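Section 4. Placing the Edau Room Air Cleaner

4.1 Before You Begin

Read this section in full before connecting the unit to power. The Edau is intended for indoor use in rooms of up to 400 square feet. For larger rooms, refer to Section 7, Using Two Units Together.

CAUTION: Do not run the unit while the filter is still in its plastic wrap.

4.2 Choosing a Location

1. Select a level, dry area of floor. Thick rugs may block the lower air intake.

2. Keep the unit at least 2 feet from walls, curtains and upholstered furniture. Large pieces with high backs can restrict the flow of air on the intake side, and the unit should not be placed behind them. 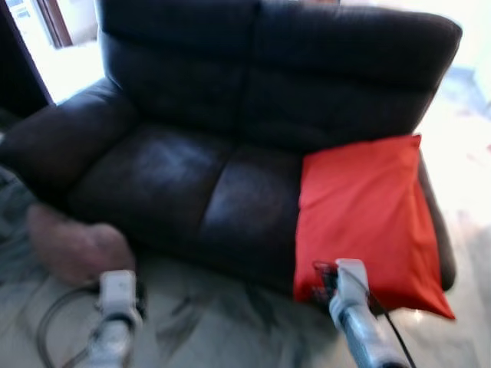
3. Turn the unit so that the outlet grille faces the open part of the room.

4. Route the power cord along the wall. Do not pass it under a rug or beneath the legs of furniture.

NOTE: Leather and wood may dry out if exposed to a steady stream of air. Direct the grille away from such surfaces when the fan is set to High.

4.3 First Start

1. Plug the cord into a grounded wall outlet. Extension cords are not approved for this model.

2. Press and hold the Power button until the ring light turns green.

3. Allow the unit to run on High for one hour with doors and windows closed. A faint odor may be present during this period – it will fade with use.

4. Select Auto for daily operation.

The filter indicator will light after 2000 hours of use. Replacement is described in Section 6.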